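4.2 Comparing finger plates on the fruit bowl task

We ran the Ometti and Trandau finger plates on the same two-arm cell, with the Lodhi controller unchanged. The task is simple to state – move toy produce between the tabletop and a shallow bowl – but it is a wonderful test of a gripper, as the pieces differ so much in size and shape. Each plate set got 1,000 attempts, all logged under the Grirnau protocol.

The small orange fruit was our favorite piece to watch. It sits low in the bowl, and the fingers have to reach past the rim to close on it. With the Trandau plates the arm held on in 95 percent of attempts, well beyond what we had hoped for! The wrist views were a great help in sorting the 208 failed grasps across both sets, and the fixed view let us check how close the two arms came to each other. 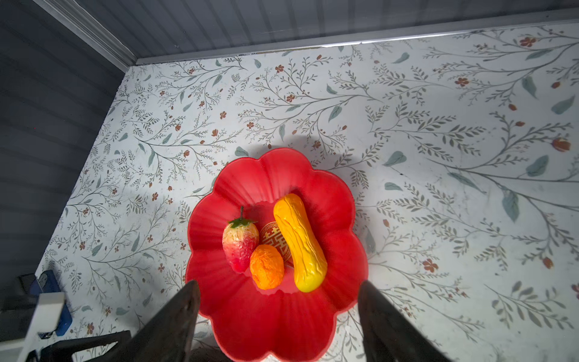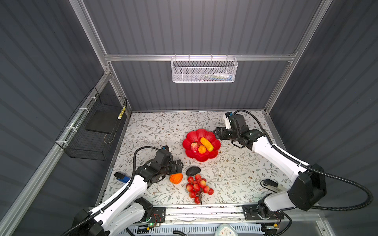
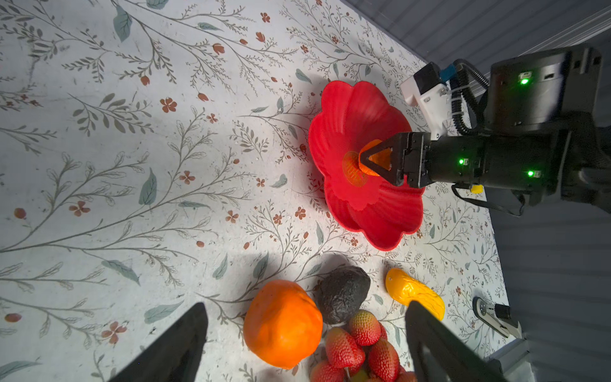
Figure 2. The red bowl on the patterned tabletop, from a wrist camera (top and bottom) and the fixed camera (middle).

4.3 Effect of camera placement

We then repeated the task with the fixed camera turned off.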